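5. O que muda na bancada quando chega o braço

Voltamos agora ao laboratório de Vedby, que o leitor já conhece da secção 3 como o mais pequeno dos dois locais estudados, e onde passámos, convém dizê-lo, muito mais tempo do que o plano inicial previa. A culpa foi em parte do café, que era bom, e em parte da generosidade das pessoas que ali trabalham, que nos deixaram ficar a ver, a perguntar e por vezes a estorvar durante todo o mês de fevereiro. A passagem das microplacas entre equipamentos, até então feita à mão por quem estivesse de turno, começava nessa altura a ser entregue a um braço robótico de bancada, programado com o ambiente Cetov e ensaiado primeiro em simulação.

5.1. As mãos e a espera

Quem nunca passou um dia inteiro a mudar placas de um sítio para o outro tem tendência a achar que se trata de uma tarefa menor. As técnicas com quem falámos descreveram-na de outro modo: é leve, sim, mas prende. Uma placa que sai do leitor às onze e vinte obriga alguém a estar ali às onze e vinte, e o almoço, a reunião ou o telefonema do filho arrumam-se à volta disso. Nos registos que o laboratório nos cedeu contámos 2.463 transferências feitas à mão no período anterior à instalação, e 1.489 no período equivalente que se lhe seguiu. A diferença agradou à direção, como seria de esperar, mas nas entrevistas o número quase não apareceu. O que apareceu, repetidamente e com muito carinho pelos pormenores, foi a possibilidade de acabar uma frase, de ler um artigo até ao fim, de ir à janela.

Houve também perdas, e seria pouco sério deixá-las de fora. Uma das entrevistadas mais antigas contou-nos que, ao pegar em cada placa, lhe deitava sempre um olhar, e que nesse olhar apanhava bolhas, poços mal cheios, uma tampa torta. Esse controlo nunca esteve escrito em protocolo nenhum (procurámos, com alguma teimosia, nas pastas do laboratório) e por isso ninguém se lembrou de o passar para o novo procedimento. Foi reintroduzido mais tarde, por insistência dela, como uma paragem obrigatória antes da leitura.

5.2. O ensaio em simulação

A equipa de Koltitz, responsável pela integração, trabalhou de início sozinha com o modelo virtual da bancada, e só numa segunda fase convidou as técnicas a sentarem-se diante do ecrã. Parece-nos que foi esta a decisão mais feliz de todo o processo. Perante a cena simulada, as conversas mudavam de tom: discutia-se onde pousar uma placa, que distância deixar entre suportes, de que lado convinha manter o acesso livre para uma pessoa que chegasse com as duas mãos ocupadas. Uma técnica pediu que os nomes das posições fossem os que elas já usavam entre si, e assim se fez. Outra quis saber, com toda a razão, o que devia fazer se o braço parasse a meio do caminho com uma placa na garra, pergunta que deu origem a uma tarde inteira de trabalho e a uma folha de instruções que continua afixada junto à porta.

Na escala de confiança de 0 a 100 que aplicámos no fim dessas sessões, a mediana do grupo foi de 70. Lemos este valor com prudência, dado o reduzido número de participantes, mas ele condiz com o que ouvimos nos corredores: uma confiança razoável, atenta, ainda a fazer perguntas. A Figura 4 reúne três vistas do ambiente simulado.
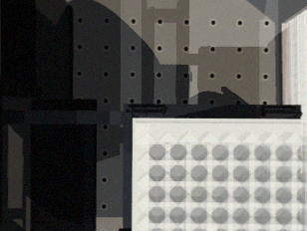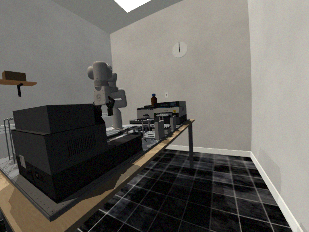
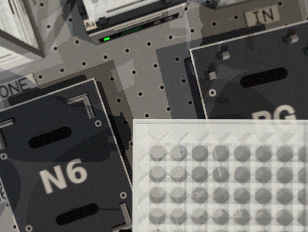 Figura 4. Ambiente simulado da bancada. Primeira vista: a garra, em tom escuro, e uma placa branca de poços diante de um painel perfurado. Segunda vista: o braço branco atrás do equipamento cinzento de maior volume. Terceira vista: a placa de poços sobre a superfície de trabalho, com a posição N6 à esquerda.

Retomamos, a fechar a secção, a pergunta que mais vezes nos foi feita, tanto em Vedby como nas apresentações internas do projeto Fontes.

A automatização das transferências tirou trabalho às técnicas?

Tirou-lhes uma parte das deslocações e quase toda a espera, mas deu-lhes em troca tarefas de vigilância, de preparação e de resolução de paragens que antes não existiam e que, à data das entrevistas, ainda não constavam da descrição formal das suas funções.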